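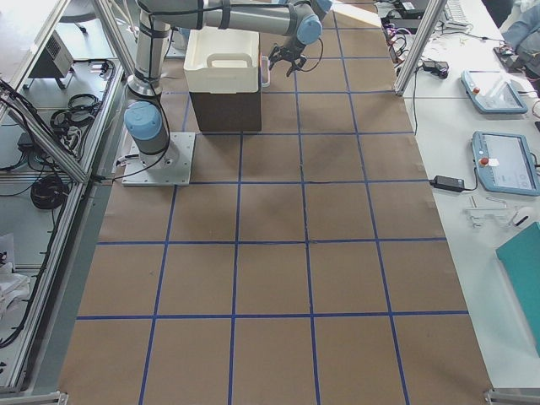
Feb 7, 2018

We passed 400 demonstrations yesterday, so I should write down how the collecting is going before I forget the details.

The task is plain pick and place. The arm reaches into a white bin, takes one object, and sets it down in a square on the table. A person guides it through the motion and the computer logs the joint angles, the gripper opening and the camera frames. We want 700 of these before we train again. The model we trained in January had 100 and it mostly learned to go to one spot, whatever was in the bin.

That was our own fault. When you do the same thing all afternoon you start putting the object down in the place that's easiest to reach. I went back through the logs and most of the drops were in the same two or three squares near the arm. The grid of blue tape on the brown paper was my fix for that. A script picks a square, reads it out, and you go there even if it's awkward. It's slower, but the spread looks much better now.

The bin sits up on a cardboard box. With the bin flat on the table the wrist had to bend in a way it didn't like, and we kept getting protective stops halfway through a grasp. I keep meaning to swap the box for something firmer. If it gets crushed a little, the height changes and the older examples don't match.

Zhenhua Lu and I trade off every 2 hours. Our styles are different. He comes in slow and closes the gripper late, and I tend to rush the approach. I used to think we should agree on one way, but for now I'm leaving both in and tagging each run with who did it.

Bad runs get kept too, in their own folder. A dropped object is marked as a drop and the run ends there.

Still to do: replace the paper where it's wrinkled, tidy the cables on the side table, and write the loader so Tratska can read the new log format. I'll post again when the next model is trained.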